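April, after midnight

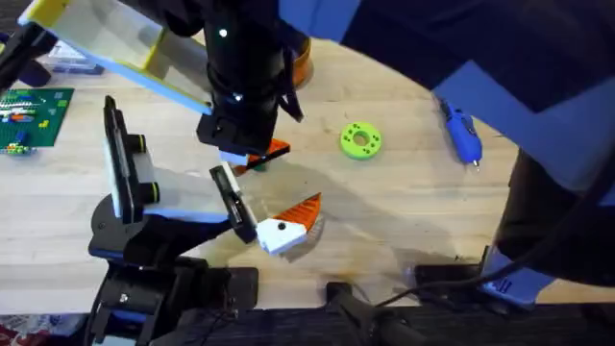 Finished the second volume of Fallalitz in the bath, which is why the last nine pages now have the texture of lasagna. The moon prison gets its uprising at last, and it takes five panels. I counted them twice. Two issues of people whispering in corridors, then five panels of actual revolt, one of them mostly smoke.

The art is still gorgeous, and I will still buy the next one, as the publisher knows perfectly well. Ivville did the same thing to me with its ghost trains and I own the tote bag.

Started Nutenska before bed. There's a glossary at the front and a map with a lot of ice on it. Got as far as the first duel and couldn't tell who had won. Possibly the horse.

Library books due back. Not the lasagna one, that's mine.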